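Arkholm open day recordings: read before use

Maintained by Rosângela Godoy. Last edited 16/01/2019.

Contents
1,333 clips from the wrist camera, recorded during the public demonstration at Arkholm. Two arms, both running the Mastano controller. Audio was dropped.

What we were told
The Zivby handout calls the demo "unscripted tabletop manipulation." I stood through both sessions and would not use that phrase. The same presenter put the same cups down in the same order, and Khôi Phùng restarted the controller three times while the talk went on.
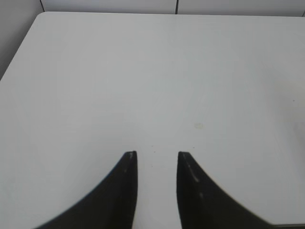 Success labels came from the demo team, who had an interest in the answer. Hưng Đào relabeled one session from the video alone and disagreed with nearly a third of them, mostly grasps that slipped after the clip was marked done. Both columns are in labels.csv. Use his where it exists.

Known problems
Clock drift between the arms, not corrected.
Gripper width is the commanded value, never measured.
Idle clips are mixed in with the rest. Filter on the task field.

Not suitable for
Any claim about how the system does outside a demo hall. Please don't cite a success rate from this.

Questions to Tươi Mai. A second visit is planned for February.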